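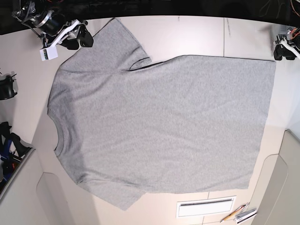 Folding is most of the work in a clothing swap, and I say that as someone who used to think it was mostly about hangers and coffee. The Harberg winter swap is coming up again in January, and the T-shirts have started arriving already, which always makes me happier than it should. Every one of them gets laid out flat before anything else happens to it. With a plain heather-gray tee like the one on the white table, turned sideways with the neckline off to the left, I go over the middle of the body with the flat of my hand, where those shallow ripples like to gather, and then I tug the hem until it runs straight. It's a small job and I'm very fond of it. You get to know a shirt that way – the collar that has kept its shape, the sleeve that wants to fold under itself no matter how politely you ask.

We took in 811 pieces of clothing at the last swap, and 475 of them were T-shirts, so you can imagine the stacks! I had guessed we might see a couple hundred shirts and brought bins to match. By lunchtime we were borrowing bread crates from Dorkmont next door (thank you again, they all went back clean), and the crates were so much better than the bins that I've asked for them again. They take two rows side by side and you can read the sizes from the front.

For anyone who'd like to fold along at home before dropping things off, this is how we do it. Face down, smooth it out, one side in toward the middle with the sleeve turned back on itself, then the other side the same. Bring the hem up to just short of the collar and fold once more. My mother did it in thirds and my aunt in quarters and they didn't speak of it at holidays. Either one will fit a bread crate, so please don't worry if yours come out looking a bit different from your neighbor's.

A good pale table helps, too. I folded on a dark brown one for years and missed all sorts of lint and pulled threads that I'd have caught in a second on something lighter.
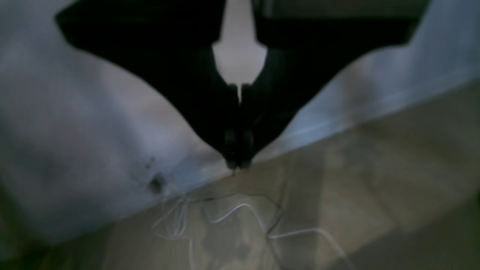

Ntombi Swanepoel wrote in to ask whether we really need things folded, or whether she could bring her boys' outgrown shirts in a pillowcase and let us sort it out. Bring the pillowcase, Ntombi! We'd much rather have the shirts than not have them. If you do have a spare evening, though, folding by size at home saves us a good deal of shuffling at the door, and a slip of paper on top with the size written large is a lovely thing to find.

Printed shirts are welcome, and so are the band tees, the fun-run tees, and the ones from a cousin's bowling league. I try to fold them so the lettering lands on top, because people do stop and pick up a shirt for the words on it. It doesn't always go to plan. You get halfway through, the layers bunch up on you, and all that's showing is a piece of the print, something like "S-NG" running along the side with the rest tucked away in a crease. I generally shake it out and start over. The little white tags I leave alone, as long as they're still stitched down. 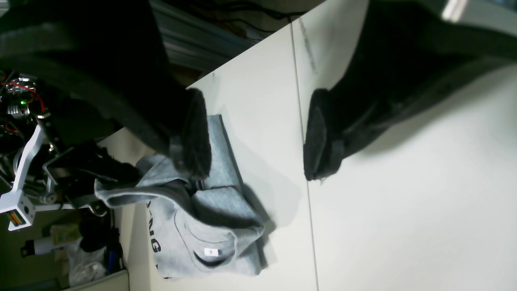 According to Siyabonga Mokgethi, I have the whole business backward and should be rolling them, since a rolled shirt can be pulled out without toppling the pile and he gets more in a drawer besides. I tried it for one crate last time, and I'll admit it looked cheerful, like a box of pastries. But folks unrolled them to see the front and then didn't roll them back, and I was the one standing there at closing with a heap in my arms. So we're folding again – though Siyabonga is getting one crate of his own on the Steyn Street side, and we'll see how it looks by the afternoon.

Drop-off is at the side door, any morning until we run out of crates. Mbali Potgieter has the key if you knock and I don't hear you.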